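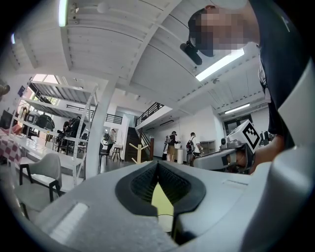 遠隔操作の練習には三日かかったが、手に持つグリッパーなら昼食の前にもう慣れていたと、小山ひなたさんは話す。ただし、慣れたあとに急いで動かすようになるので、そこからが難しいとのことだ。

コネデールの作業室で、ロボットに家事の動作を教えるためのデータ収集が5月から続いている。プロジェクトの名前は「ナリア」という。参加者はグリッパーを手に持って、布をたたむ、カップを棚に戻す、ふたを閉めるなどの動作を自分の手で行う。その動きと映像が記録され、あとでロボットの学習に使われる。

先週の木曜日までに集まった記録は2691件である。そのうち確認が終わり、学習に使えると判断されたものは1599件だった。残りには、まだ確認を待っているものと、やり直しになったものの両方が含まれる。やり直しの理由でいちばん多いのは、物をつかむ前に手が止まらず、つかんだ瞬間がはっきり記録されていないことだという。
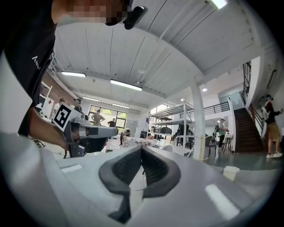 手持ちのグリッパーを使う参加者。上の面に白黒のマーカーが付いている。

ナリアでは、遠隔操作による記録も並行して行われている。こちらはベルヴィルの部屋に置いた「スタン」という双腕の機械を、操作する人が離れた机から動かす方法である。1件の記録にかかる時間は手持ちの方法の約5倍になるが、ロボット本体の関節の動きがそのまま残るため、細かい調整にはこちらの記録が好まれている。

記録の確認を担当する千葉千代さんは、二つの方法で集めたデータを同じ基準で見ることはできないと説明した。手で教えた記録では、人の腕にはできてもロボットの腕には届かない姿勢が、ときどき入っている。遠隔操作の記録では反対に、動きが遅すぎて、途中で何をしようとしたのかが読み取りにくいことがある。このため6月からは、確認の用紙を方法ごとに分けることになった。

参加者への説明も少し変わる。これまでは動作の手順だけを紙で渡していたが、今後は最初に短い練習の時間を設け、失敗した動作も消さずに残してもらう。落とした物を拾い直すところまで続けて記録すれば、ロボットが失敗から戻る方法も学べるかもしれないと、千葉さんは期待している。小山さんも、失敗してよいと先に言われたほうが手の動きが自然になると感じているそうだ。

次の収集では、食器を洗いかごに並べる動作と、かばんのファスナーを開ける動作が新しく加わる。ファスナーのほうはグリッパーを両手に持って行うため、一人の作業時間は午前中だけに限る予定である。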